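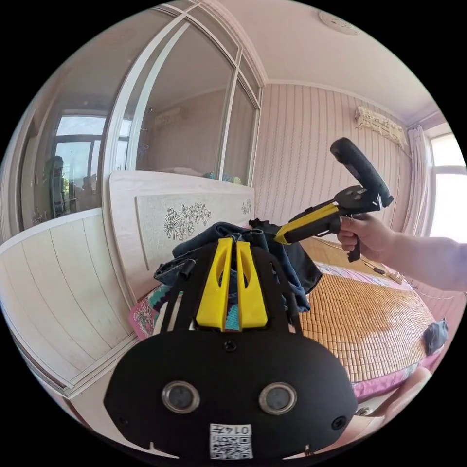
3.2 Equipment planning and unit cost

The collection plan called for paired hand-held grippers, one for each hand, used by operators in their own homes. Fixed workcells were ruled out at the budget stage. A quote from Rautiainen for a two-arm bench covered one site only, and moving the bench between homes was not priced.

We budgeted for 40 grippers, or 20 pairs. Of these, 5 pairs were held back as spares, leaving 15 in use at any one time. Every gripper carries a printed number and a QR code on its body (Figure 3), and the number is entered in the inventory sheet when a unit is issued, returned or sent for repair. The sheet was kept by Ebuka Iyamu and was last reconciled on December 24, 2022.

Three cost lines were tracked separately: purchase, wear parts and shipping. Wear parts were the hardest to estimate. The supplier, Prultonar, gave no service life for the fingers on fabric tasks, so we set a replacement interval of 2000 grasps and ordered six sets per pair for the first period. Finger wear was logged by task type. Garment tasks were assigned their own line, as a denim item loads the fingers differently from a thin cloth, and a single average would have hidden the difference.

Figure 3. Garment handling on a bed with hand-held grippers. Unit 0147 is in the foreground; a second gripper is held in the operator's right hand.

Shipping was contracted to Runport at a flat rate per case. One case holds one pair, the chargers and a set of fingers. Cases returned without a charger were the most common inventory fault, and the order placed in March included extra chargers for this reason.

Storage cost was small by comparison. Recordings were uploaded to Trotis at the end of each session, and the local drives were sized for five days of work without a connection. We did not include operator time in the equipment budget; it is treated in Section 3.4.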